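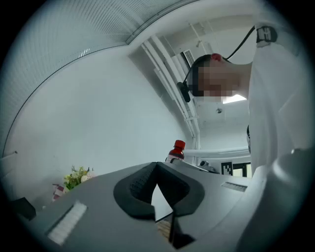
How to give yourself a proper foot soak and foot rub

I've been teaching this little routine in Bistcombe for years now, usually on a Tuesday evening, and people still write to me afterwards asking for it on paper, so I've finally sat down with a pot of tea and typed it up. It takes the best part of an evening if you let it (please let it!), though you can squeeze it into a lunch hour if you skip the tea.

What you'll need

A bowl big enough for both feet to lie flat. Mine is an old enamel one from 1964 that came from a house sale, and I'm far too fond of it, but a washing-up bowl is perfectly good.
2 towels, one for the floor and one for your lap
A handful of plain sea salt
A little oil or balm. I use the Wasana balm, the one without scent, but sunflower oil from the kitchen works well and costs next to nothing.
A thick pair of socks, warmed on the radiator

If you have diabetes, poor feeling in your feet, broken skin or a history of blood clots, have a word with your doctor or nurse before you try any of this.

The soak

Fill the bowl to just above the ankle bone. The water should be comfortably warm, like a bath you'd put a child in, and it's best to test it with your elbow, as feet are dreadful judges of heat. Stir the salt in with your hand until you can't feel any grains on the bottom.

Sit in a chair with a straight back, pop your feet in and stay there for ten minutes. Spread your toes, let them go, spread them again. I like to have the radio on low. Keep a jug of warm water beside you for topping up, and lift your feet out while you pour.

Dry off properly afterwards, in between every toe, and keep the foot you aren't working on wrapped in the towel. 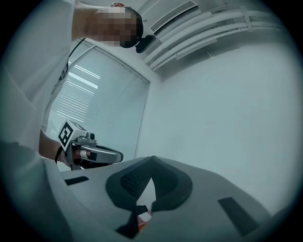 The rub

Rest your left ankle on your right knee. If your hips complain, put the foot up on a low stool and lean forward instead. Warm a small amount of balm between your palms and then:

1. Hold the whole foot in both hands and simply breathe, in and out, three times.

2. Run both thumbs from the heel up to the toes in long, slow strokes. Press firmly enough that it doesn't tickle.

3. Make small circles across the ball of the foot, lingering wherever it feels tight.

4. Take each toe in turn, roll it gently and draw your fingers off the end.

5. Finish with the Pawlak hold, as my own teacher called it: one palm on the sole, one on top, a soft squeeze and a slow release.

Swap feet and do it all again. Then on go the warm socks, and do be careful getting up, as oily feet on a kitchen floor are no joke.

How often?

Twice a week is lovely, and once is fine. I do mine less in summer and start again in earnest when the evenings draw in. The balm keeps until March or so if you buy it in autumn and leave the lid on tight.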